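Hand-held grippers teach a robot to fold trousers at Kostow lab 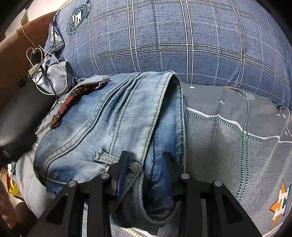
The hand-held gripper closes on the folded waistband of a pair of jeans. Photo: Kostow lab

25 Mar 2018

A small team at the Kostow lab has published the first results of a method in which people show a robot how to handle clothing without any robot in the room. The demonstrator holds a gripper with a camera mounted on it and does the task by hand, at home, on whatever surface is available. The recordings are later used to train the controller of a robot arm that carries the same two fingers.

The project, named Arside, began in October with towels and pillowcases. Jeans were added after the engineering firm Trulico, which supports the work, asked for a harder material. Denim is stiff at the seams and thick at the waist, and a gripper that takes too much cloth at once will often pull the fold open again.

In total 3,583 demonstrations were recorded, of which 1,151 show trousers. Of these, 1,135 were good enough for training. The others were left out, mostly for blurred video or a hand in front of the lens.

"In the laboratory we had one table and one colour of table," said Zofia Olszewski, who leads the project. "The robot learned our table very well. In people's bedrooms the sheets have patterns, the light is different, and the program must learn to look for the waistband."

In the test, the arm had to grasp a pair of trousers by the waistband and fold it once, in a room it had no recordings from. It was given 50 attempts with the home data and the same number with laboratory data only. The home data gave clearly better grasps – the fold itself improved less, and the team does not yet know why.

Legs turned inside out remain a problem. Ms. Olszewski said the next recordings will be made at the Kaczorowski laundry, where the clothes arrive in every possible condition.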